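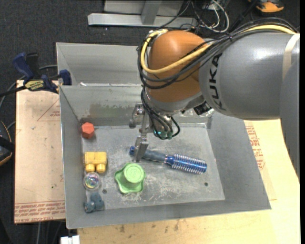
Small things without a home: sorting the bin once a month

In our house everything that has no place goes into one bin in the hall. A hairbrush, a ball, some small toy, the cap of a pen. By October last year ours was so full that the lid did not close any more, and I decided to write down how I empty it.

Take everything out first. It is tempting to pick only the thing you need and leave the rest, but then the bottom never gets cleaned. Spread an old sheet on the floor and put the things on it one next to the other, not in a heap. Set a kitchen timer for 33 minutes. When it rings, stop, even if some things are still lying there.

Metal bins

I prefer a metal bin to a basket. Hair and fluff do not catch in it and it can be wiped in a moment. Scratches on the floor of the bin come with use and do no harm, but dark smudges on the walls should be cleaned, or they come off on light-coloured toys. Use warm water with a little washing-up liquid, then a dry cloth. For old marks I make a paste of baking soda and water, leave it for ten minutes and rub softly. Do not use wire wool – it makes fine grooves and the dirt stays in them.

If your bin has holes in the bottom, put a tray under it. Beads and hairpins find these holes very quickly. A piece of felt cut to size also works, and it makes less noise when the children throw things in.

Round hairbrushes

Pull out the hair before you put the brush in any water. Cut along the bristles with small scissors, lift the hair with the tail of a comb and it comes away in strips. Then mix a bowl of lukewarm water with one spoon of shampoo and move only the head of the brush in it. Keep the handle out, above all if it is wooden or glued. Rinse, shake, and dry it on a towel with the bristles down. Overnight is enough in summer, in winter I give it one day more.

Balls and plastic toys

Clear plastic shows every fingerprint. Wash it by hand in the same kind of water as the brush, but fresh, and dry it with a cotton cloth. Paper towel can leave fine scratches. Toys with a battery get only a damp cloth.

I bought a bottle of Lusum toy cleaner once and it was good, but 50 ml of white vinegar in half a litre of water did the same work for me.

Putting back

Brushes go to the bathroom, balls to the garden box, toys to the children's shelf. What is left after this can return to the bin. If I find the same thing there three months in a row, it goes in the bag for the charity shop.

Last changed: 2004-04-15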